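Category: Preprints / Manipulation / Software

July, by the Plernham manipulation software group

4.2 Choosing where to close on a soft body

We come now to the part of Zolla that took us the longest to get right, and we hope the reader will bear with us while we go through it slowly. The planner receives an outline of each item on the table and must pick a place for the fingers to close. For stiff items the middle of the outline serves very well. Soft, hollow items are another matter, as the widest part may give way under the fingers while a long, thin part swings about once it is lifted.

Our answer, which we owe in part to the older Morris planner, is to score 200 candidate poses along the length of the outline and to mark down any that would leave too much of the item hanging on one side. Figure 2 shows the arm over the lower body of the rubber chicken, with a metal plate sharing the table. The plate matters to the perception side of the work: bright reflections on bare metal can split its outline into pieces, and the planner would then be offered several small items where there is only one. We therefore join neighbouring pieces before any scoring begins.

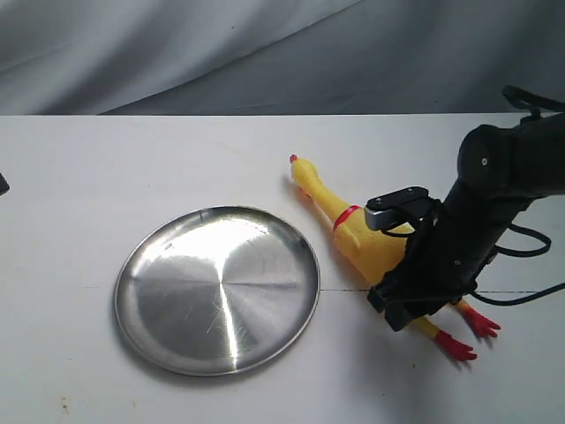 Figure 2. Gripper over the hind part of the rubber chicken, with the metal plate to the left.

4.3 Trials and logging

The full set came to 1,188 planned grasps, run at Prenalham over 11 sessions. Every plan was stored with its outline, its scores and the joint path, so that a poor choice could be replayed later at one's leisure. Replaying a plan takes around 2 seconds, and we found ourselves doing it far more often than we had expected, usually with the scores printed alongside.

Contact the group | Copyright and reuse | Back to top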